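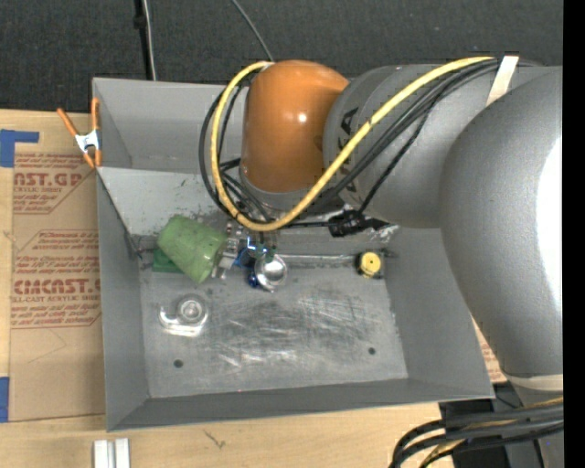

Handbuch > Ausstattung > Sammelwannen > Aufstellen und Befüllen

4 Aufstellen und Befüllen der Sammelwanne

Dieser Abschnitt gilt für die graue Sammelwanne Bralel aus Metall, sofern sie auf einem Tisch mit Holzplatte verwendet wird. Die Wanne dient der Aufnahme gemischter Kleinteile, insbesondere von Bechern, Bauklötzen und kleineren Gegenständen aus Metall. Für die Aufstellung auf Rollwagen oder in Regalen gelten die Angaben des Regalherstellers sowie das Beiblatt Turance.

Stand der Bearbeitung: 30. Dezember 2022. Fachliche Verantwortung: Mairéad Hayes, Abteilung Ausstattung, Standort Ostia.

4.1 Vorbereitung des Tisches

Die Tischplatte muss eben, sauber und trocken sein. Für die Wanne ist eine freie Stellfläche von mindestens 843 mm mal 597 mm vorzusehen. Dieses Maß schließt den Abstand zur Tischkante bereits ein und ist nicht mit dem Außenmaß der Wanne zu verwechseln.

1. Tischplatte mit einem leicht angefeuchteten Tuch abwischen und vollständig trocknen lassen.
2. Oberfläche mit der flachen Hand auf Splitter, Klebereste und hervorstehende Schrauben prüfen.
3. Stand des Tisches prüfen. Ein wackelnder Tisch ist vor dem Aufsetzen der Wanne auszurichten.
4. Filzgleiter aus dem Beipack an den Ecken der Wannenunterseite aufkleben und kräftig andrücken.

Hinweis: Auf geölten Holzplatten können Filzgleiter nach längerer Standzeit helle Abdrücke hinterlassen. In diesem Fall ist die Wanne in regelmäßigen Abständen leicht zu versetzen.

Vorsicht: Die Unterkanten der Wanne können bei älteren Lieferungen scharfkantig sein. Beim Auspacken und Umsetzen sind Handschuhe zu tragen.

4.2 Aufsetzen und Ausrichten

Die Wanne wird grundsätzlich von zwei Personen auf den Tisch gesetzt. Sie darf dabei nicht über die Platte geschoben werden.

1. Wanne an den beiden kurzen Seiten fassen und gleichzeitig anheben.
2. Wanne zunächst mit einer Längsseite, danach vollständig absetzen.
3. Längsseite parallel zur vorderen Tischkante ausrichten.
4. Mit leichtem Druck auf jede Ecke prüfen, ob die Wanne satt aufliegt.
5. Kippelt die Wanne, den betreffenden Filzgleiter durch einen stärkeren ersetzen. Papier oder Karton sind als Unterlage nicht zulässig.

Der Aufstellort ist so zu wählen, dass die Wanne von wenigstens einer Längsseite her ungehindert zugänglich bleibt. Direkte Sonneneinstrahlung ist zu vermeiden; Kunststoffteile verblassen, und blanke Teile blenden bei der Entnahme.

4.3 Annahme der Gegenstände

Vor dem Einlegen ist jeder Gegenstand kurz in Augenschein zu nehmen. Gebrauchsspuren wie Kratzer, matte Stellen oder Verfärbungen stehen der Annahme nicht entgegen. Auszusondern sind:

- Becher mit Rissen oder ausgebrochenem Rand
- Klötze mit abstehenden Spänen oder losen Farbteilen
- Metallteile mit Grat, Rost oder offenen Federn
- Gegenstände aus Glas oder Keramik
- Batterien und batteriebetriebene Gegenstände, unabhängig vom Ladezustand
- Teile mit anhaftenden Lebensmittelresten

Ausgesonderte Gegenstände gehen in die Kiste Tôn und werden dort bis zur nächsten Durchsicht aufbewahrt. Über Reparatur oder Entsorgung entscheidet Kwaku Lamptey. Die Kiste Tôn ist kein Abfallbehälter und darf nicht ohne Rücksprache geleert werden.

4.4 Einlegen

Die Wanne wird locker befüllt. Eine bestimmte Ordnung nach Farbe oder Größe ist nicht erforderlich, doch sollen schwere Teile nicht auf leichten liegen.

1. Schwere und kantige Teile zuerst einlegen, flache Blöcke mit der größten Fläche nach unten.
2. Metallteile von Hand ablegen. Das Einwerfen beschädigt die Oberfläche des Wannenbodens und ist in Räumen mit Publikumsverkehr auch wegen der Geräuschentwicklung zu unterlassen.
3. Konische Becher einzeln einlegen, stehend oder liegend. Ineinandergesteckte Becher klemmen bei längerer Lagerung.
4. Kleinteile, die in einen Becher hineinpassen, nicht darin ablegen.
5. Lange, dünne Teile wie Stäbe flach auf den Boden legen. Sie dürfen nicht schräg über den Wannenrand ragen.
6. Füllhöhe prüfen. Zwischen den obersten Gegenständen und dem Wannenrand müssen ringsum mindestens 7 cm frei bleiben.

Hinweis: Glatte, runde Gegenstände rollen in die Ecken und werden dort leicht übersehen. Es empfiehlt sich, sie an einen Block oder an eine Wand anzulegen.

Vorsicht: Beim Hineingreifen nicht unter verdeckte Teile fassen. Obenliegende Gegenstände sind zuerst anzuheben und beiseitezulegen.

4.5 Entnahme und Rückgabe

Gegenstände werden einzeln entnommen. Das Durchwühlen der Wanne ist zu vermeiden, ebenso das Kippen zur Entnahme einzelner Teile. Liegt ein gesuchter Gegenstand unter anderen, so sind diese nacheinander herauszunehmen und auf der Ablagematte abzulegen, nicht auf der blanken Tischplatte.

Nach Gebrauch sind die Gegenstände gereinigt zurückzulegen. Abweichungen vom Bestand werden im Ausgabeblatt vermerkt. Das Blatt führt am Standort Ostia Kekeli Odoi; an den übrigen Standorten benennt die Leitung eine zuständige Person.

Bei der Übergabe einer vollständigen Wanne an eine andere Gruppe ist wie folgt zu verfahren:

1. Ausgabeblatt mit der übernehmenden Person durchgehen.
2. Fehlende Teile eintragen. Ersatzteile werden erst nach Ablauf der Suchfrist bestellt.
3. Wanne vor dem Transport vollständig ausräumen. Der Inhalt wird in Beuteln getrennt befördert.
4. Am neuen Aufstellort die Schritte der Abschnitte 4.1 und 4.2 wiederholen.

4.6 Reinigung und Pflege

Die Wanne ist nach dem Ausräumen mit warmem Wasser und einem milden Spülmittel auszuwischen. Scheuermittel, Stahlwolle und chlorhaltige Reiniger greifen die Oberfläche an — auch in verdünnter Form — und dürfen nicht verwendet werden. Wasser darf nicht in der Wanne stehen bleiben, vor allem nicht entlang der Bodenkanten.

Kunststoffbecher können von Hand gespült werden. Holzklötze werden nur feucht abgewischt und liegend getrocknet, Metallteile sofort nach dem Abwischen trockengerieben. Das Zurücklegen erfolgt erst, wenn sämtliche Teile und die Wanne selbst trocken sind. Die Trocknungszeit beträgt bei geöffnetem Fenster ungefähr 4 Stunden.

Eine Grundreinigung findet jährlich im Juli statt. Dabei sind auch die Filzgleiter zu erneuern und die Tischplatte unter der Wanne auf Druckstellen und Verfärbungen zu prüfen. Druckstellen im Holz sind im Wartungsblatt zu vermerken, eine Behandlung durch die Nutzer ist nicht vorgesehen.

4.7 Störungen und Abhilfe

Wanne verrutscht beim Hineingreifen: Filzgleiter auf Staub und festen Sitz prüfen, gegebenenfalls ersetzen. Rutschhemmende Folien nur nach Freigabe verwenden.

Dunkler Abrieb an Bechern oder Klötzen: Wannenboden auswischen, betroffene Teile reinigen. Tritt der Abrieb erneut auf, ist die Bodenbeschichtung zu begutachten.

Wannenwand verformt: Wanne ausräumen und außer Gebrauch nehmen. Das Zurückbiegen von Hand ist nicht gestattet.

Becher haften aneinander: Äußeren Becher kurz in warmes Wasser stellen, inneren Becher drehend lösen. Keine Werkzeuge als Hebel einsetzen.

Beschriftung der Wanne unleserlich: Neues Schild bei Adjoa Boateng anfordern und an der vorderen Längsseite anbringen. Das alte Schild ist vorher rückstandsfrei zu entfernen.

Schäden, die hier nicht aufgeführt sind, werden schriftlich an Kojo Kpodo gemeldet. Die Meldung muss den Standort, die Nummer der Wanne und eine kurze Beschreibung des Schadens enthalten. Bis zur Rückmeldung bleibt die Wanne an ihrem Platz und wird nicht weiter befüllt.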